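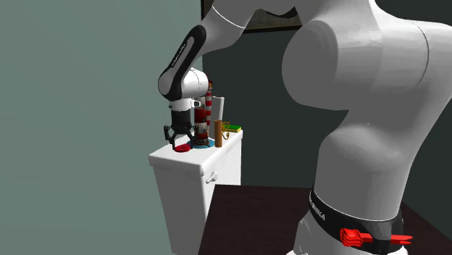 Slide 1: white robot arm, white cabinet.

Speaker notes, August 2, 2018
Forough Sadeghi, "Reviewing Records for 40 Readers"

Thank the bar. Check that the mic is on before the joke, unlike in November.

Start with Motia. Four people, one practice space, a debut EP recorded on a machine that ate the second verse of track 3. I gave it a rave. My inbox got one email, from the drummer's aunt, correcting my spelling of Motia.

PLAY CLIP: "Alemneh," first chorus only. If they clap, let it run.

Next, the numbers. The blog has 1128 posts. Nearly 2000 comments, most of them selling sunglasses. Pause here. People tend to feel sorry for me and it helps the merch table.

How I pick what to cover:
Did the band write to me by name? "Dear Blog" goes to the bottom.
Is there a song under four minutes?
Would I play it in the car with my brother in the passenger seat?

The Nerkska story. Keep it short this time. I called their second album "a long drive to a closed restaurant." They printed it on the tour shirt. I bought the shirt. Full price.

Then Dutance, who broke up the day my interview went live. I still say the interview was good.

PLAY CLIP: Dutance, live version, the one with the bad tuning.

Questions. Someone will ask if vinyl sounds better. Say yes and move on to the raffle.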